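Rapport d'étape au Fonds Redier
Projet : inventaire et sauvegarde des archives sonores du canton de Nason
Destinataire : Wayne Landry, chargé de programme
Rédaction : Vernon Zacharias, coordonnateur
Le 12 mai 2021

Où en sommes-nous

Vous nous aviez demandé un rapport court et sans adjectifs. Il sera court.

Le fonds Desjardins, pour mémoire, ce sont 300 bandes magnétiques et cassettes léguées à la Société d'histoire par un instituteur qui enregistrait tout : les veillées, les criées, les sermons, et pendant un hiver entier les réunions du syndicat des eaux. À ce jour, 235 supports sont inventoriés, écoutés au moins en partie et dotés d'une cote. Le reste attend dans la pièce du haut, classé selon la méthode de M. Desjardins, que nous n'avons toujours pas percée. Les étiquettes « Divers », « Divers suite » et « Vrai divers » n'ont pas aidé.

La numérisation proprement dite a commencé avec du retard. Le magnétophone à bobines acheté d'occasion tournait un peu vite, ce qui donnait au curé de Nason une voix de fillette. Le réglage est fait et les sept premières bandes ont été reprises depuis le début.
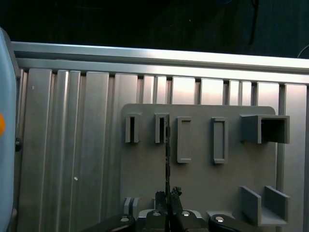
Dépenses

Le poste « matériel » est respecté, à la surprise générale, la mienne comprise. Le poste « conservation » est dépassé : les boîtes neutres ont augmenté entre le devis et la facture, et le fournisseur, la maison Dumar, nous a expliqué pourquoi dans une lettre de deux pages que je tiens à votre disposition. Le poste « déplacements » reste presque intact. Les témoins que nous voulions rencontrer préfèrent le téléphone, et ceux qui préfèrent la visite habitent en face.

Je propose de basculer le reliquat des déplacements vers la conservation. Votre règlement l'autorise à l'article 11, sous réserve d'un accord écrit. Considérez ce paragraphe comme la demande.

Ce que contiennent les bandes

De très bonnes choses. Une série complète de chansons de moisson, dont deux variantes que nos correspondants ne connaissaient pas. Un récit de la crue, raconté par trois frères qui se contredisent sur tout, y compris sur l'année. Une recette de boudin interrompue par un orage — puis reprise, plus tard, par une autre personne et avec d'autres quantités.
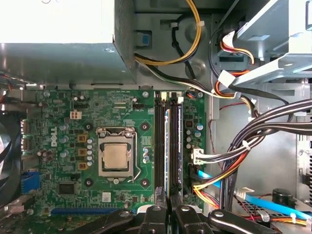 De moins bonnes aussi. Le syndicat des eaux occupe à lui seul 11 bobines, et la question du compteur de la fontaine haute n'y est jamais tranchée. Nous les conserverons au même titre que le reste, le patrimoine n'ayant pas à être palpitant. Je signale simplement que la personne chargée de les indexer a demandé à alterner avec les chansons, et que je le lui ai accordé.

Les fiches d'écoute suivent désormais un modèle unique : lieu, locuteurs, langue, sujet, état du support. La colonne « remarques » a été réduite en largeur après quelques abus littéraires, dont les miens.

Droits et autorisations

Les familles des personnes enregistrées ont été contactées par courrier. La plupart ont répondu favorablement, souvent en réclamant une copie avant la fin de la phrase. Une famille s'oppose à la diffusion d'un enregistrement où il est question d'une borne déplacée. L'affaire paraît toujours sensible, et la bande restera consultable sur place uniquement.

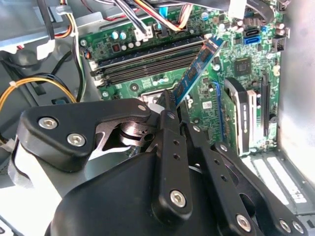
Le calendrier prévu dans la convention sera-t-il tenu ?

Pour l'inventaire, oui, d'ici juillet. Pour la numérisation, il nous faudra une prolongation, que nous demandons sans frais supplémentaires. Les bandes les plus fragiles passeront en premier, le syndicat des eaux en dernier.

Pièces jointes : état des dépenses, modèle de fiche d'écoute, liste des cotes attribuées. La lettre de Dumar sera envoyée sur demande.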